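Alard Residential Services
Shared Room Inspection Checklist with Comments
Unit 28, Panyasiri House
Date of inspection: May 13, 2025
Inspector: Wutex Property Safety
Result: Acceptable, with comments

1. Access and exit
Door opens fully: Yes
Path to door clear of bags and cartons: Yes
Comment: None.

2. Electrical
Outlets and cover plates intact: Yes
Adapters and cables kept off walking areas: Yes
Adapters and cables kept away from water: See comment
Comment: Residents are to keep 90 cm between any open water container and a power adapter. Vases and cut plants are included in this rule.

3. Table, food and drink 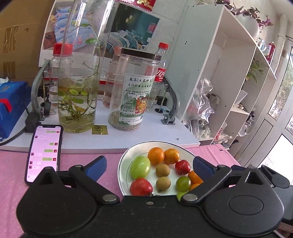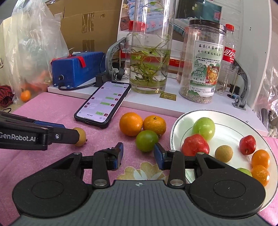 Food kept on a table must be on a plate or in a closed container, and any fruit set directly on the cloth is to be moved to a plate before the room is left. The tablecloth is to be changed when stained and must not hang into the walkway. The apple and kumquats on the white plate meet the requirement. Dried tea in a lidded plastic jar also meets it. The glass vase holding the pothos cuttings is the item referred to in section 2 – it should have a fixed place of its own, with the water changed weekly. Phones are to be kept clear of plates and drinks.

4. Storage
Shelves secured to wall: Yes
Spray cans stored away from heat: Yes
Cartons stacked no higher than the window sill: See comment
Comment: Cardboard is to be flattened and taken to the collection point when no longer needed.

5. Window and ventilation
Window opens and latches: Yes
Comment: Latch is stiff. Repair request 1,435 has been sent to Herkeo Maintenance.

Follow-up
Items marked "See comment" will be checked again in June. No charge applies to this visit.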